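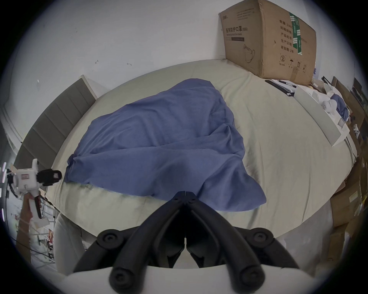
About Ratomley Cloth School

We teach people to dye, mend and look after ordinary household fabric, and we love it as much now as we did when we started with one sink and a borrowed sewing machine! Ratomley is a small school on Skerkau Street, above the old seed store. Evening classes start at 6, and on the first evening of a course we put the soup on early, so come hungry.

We began as a mending night. People brought shirts with torn elbows, then pillowcases, then whole bags of things they couldn't bear to throw out, and pretty soon they were asking us how to dye the faded ones as well. So far 1,281 people have taken a course with us (we keep a big paper ledger, and every student signs it).

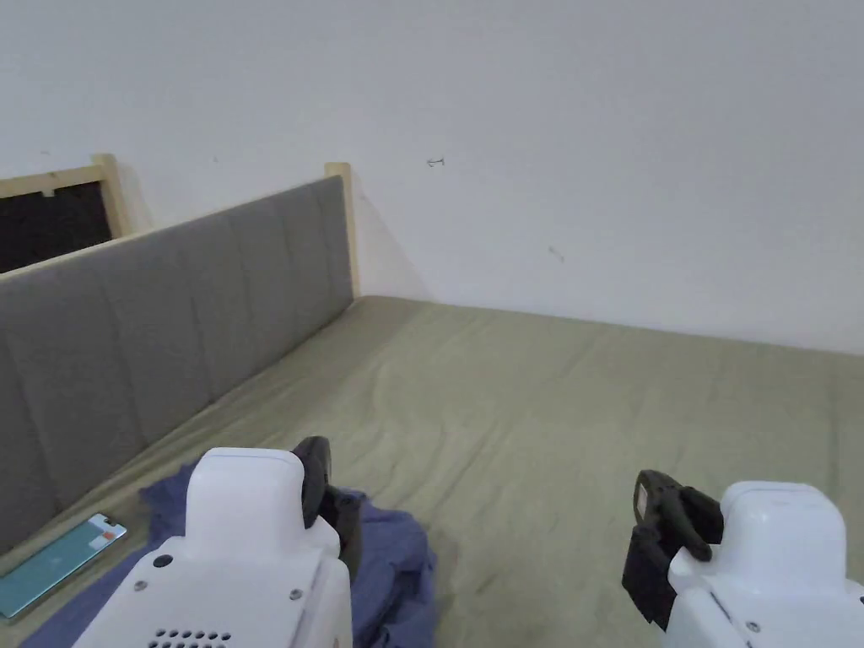
Color is where most beginners get hooked. Our dye course runs for four weeks and starts with blues, and there are far more of them than you'd think: slate, cornflower, ink, and all those in-between shades that lean toward violet. Put a blue-purple cloth on an olive-green sheet, the way it is in the photo, and the purple side of it comes forward. Move it onto plain white and you may well call it something else. We spend a whole evening on that, with scraps all over the tables, and it's usually the loudest class of the course.

The Prasik Room is our mending room. It has good north light, long benches and 41 drawers of thread, sorted by color and then, in theory, by weight. Beginners learn darning, patching and flat hems, and after that you can bring whatever you like. 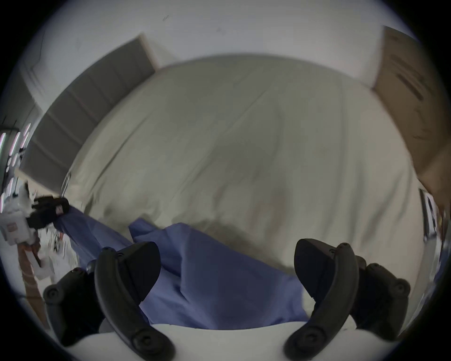
A student from last September's course told us she had put off mending for years, thinking her stitches had to be invisible, and that a bright orange darn on a gray sock had cured her of it. She's back for the Voicu course now, our longer one on quilts and blankets, and she still uses the orange thread.

New courses open every spring and fall. You don't need to own a machine or know how to thread one, and you can borrow scissors from us.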